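Winon adds skin temperature sensor to Judari fitness band

Winon has announced a new version of its Judari fitness band, which gains a skin temperature sensor and a larger battery. The sensor takes a reading every 300 seconds during sleep and stores the results on the band until it is next connected to a phone. Daytime readings are only taken on request.

Battery life is quoted at 21 days with the screen set to wake on touch, or around nine days with continuous heart rate tracking. A full charge takes 84 minutes using the supplied magnetic cable. The older cable does not fit, as the contacts have been moved to the side of the case.

The band is water resistant for swimming in pools but should be taken off before using a sauna. There is no GPS receiver, so distance is still estimated from steps unless a phone is carried. 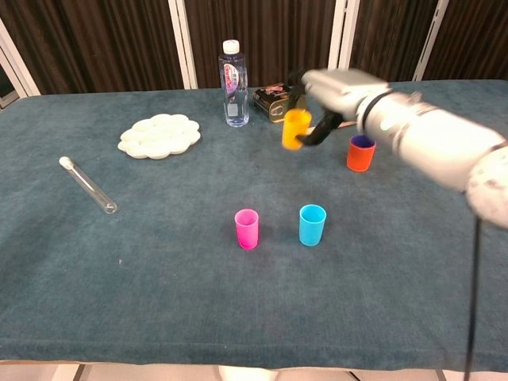

Straps from the previous model can be reused. Skornico will distribute the band from April at 44 euros, in black or grey. Existing owners will not receive the temperature feature through an update.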